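**Ticket: Aria se queda muda al pasar de 60 entradas en el catálogo**
Estado: resuelto (queda una cosilla abierta, al final)
Componente: Aria, módulo de etiquetas
Equipo: servidor pequeño de Sillia, impresora térmica Tindeck

### Síntoma

Llevo el catálogo del banco de semillas de Sillia en Aria y hasta ahora todo iba de maravilla. Tenemos 2.000 fichas, con su variedad, procedencia y fecha de recogida, y las búsquedas vuelan. El problema aparece al mandar etiquetas a la Tindeck: con lotes pequeños salen perfectas, pero en cuanto el lote pasa de 60 la cola se para, la impresora se queda con la luz fija y Aria dice «enviado» tan tranquila. Ni error ni aviso.

Lo curioso es que el corte no cae siempre en el mismo sitio. El viernes imprimí 83 etiquetas de judías y se paró a mitad de una. ¡A mitad! Salió «Judía de mata ba» y ahí se quedó.

### Qué he probado

1. Reiniciar la impresora. Imprime lo que tenía en memoria y se vuelve a parar.
2. Reiniciar el servicio de etiquetas. Igual.
3. Cambiar el cable USB por otro más corto. Igual, aunque el nuevo es mucho más cómodo y ahí se queda.
4. Mandar el mismo lote en dos tandas de 40 y una final con las tres que faltaban. ¡Funciona! Aquí empecé a sospechar del tamaño del trabajo y dejé en paz el cable.
5. Exportar el lote a PDF e imprimirlo desde otro ordenador. También funciona, pero pierde los códigos pequeños de la esquina, así que no me sirve para el día a día.

### Registro

```
cola: trabajo aceptado
cola: enviando bloque 1
cola: enviando bloque 2
cola: esperando respuesta del dispositivo
cola: tiempo agotado, se marca como enviado
```

Esa última línea es una joya. Si se agota el tiempo, el trabajo debería quedar como pendiente, y con eso me habría ahorrado una tarde entera mirando la luz de la impresora.

### Respuesta de soporte (resumida)

Me pidieron la plantilla y la versión del controlador. La plantilla se llama Meng, la heredamos del catálogo antiguo y lleva el logotipo incrustado en cada etiqueta como imagen sin comprimir. O sea, que el logotipo viajaba entero una y otra vez hasta que la memoria de la Tindeck decía basta. Me encantó la explicación, porque cuadra con todo: los nombres largos llenan antes y por eso el corte bailaba de sitio.

### Solución

- Abrir la plantilla Meng en el editor de Aria.
- Borrar el logotipo incrustado.
- Subirlo una sola vez en *Recursos > Impresora* y marcar «guardar en el dispositivo».
- En la plantilla, insertar el recurso por referencia.
- Vaciar la cola antes de probar. Si queda un trabajo viejo, arrastra la plantilla anterior y parece que el cambio no ha servido (me pasó, claro).

He vuelto a lanzar el lote de 83 y ha salido del tirón, con todos los códigos legibles. Después he probado con los tomates y las calabazas seguidos, también sin parar. ¡Una gozada oír la impresora sin interrupciones!

### Pendiente

- El estado «enviado» cuando se agota el tiempo sigue igual. Soporte lo ha anotado para la versión de junio; dejo este ticket enlazado a esa petición.
- Las tildes en mayúscula salen un pelín cortadas por arriba con la letra condensada. Con la normal no pasa. No corre prisa, abriré otro ticket cuando tenga una muestra decente escaneada.
- Si alguien más usa la plantilla Meng, que revise el logotipo aunque todavía no le falle nada. Son cinco minutos y además los lotes cortos también arrancan antes.

Adjunto el registro completo y la plantilla ya corregida, por si le sirve a otra persona con la misma impresora.

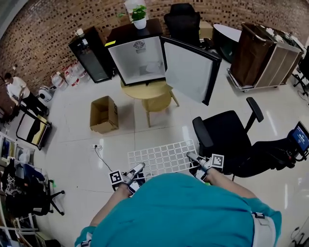 *Rejilla blanca, entre las dos pinzas de mano.*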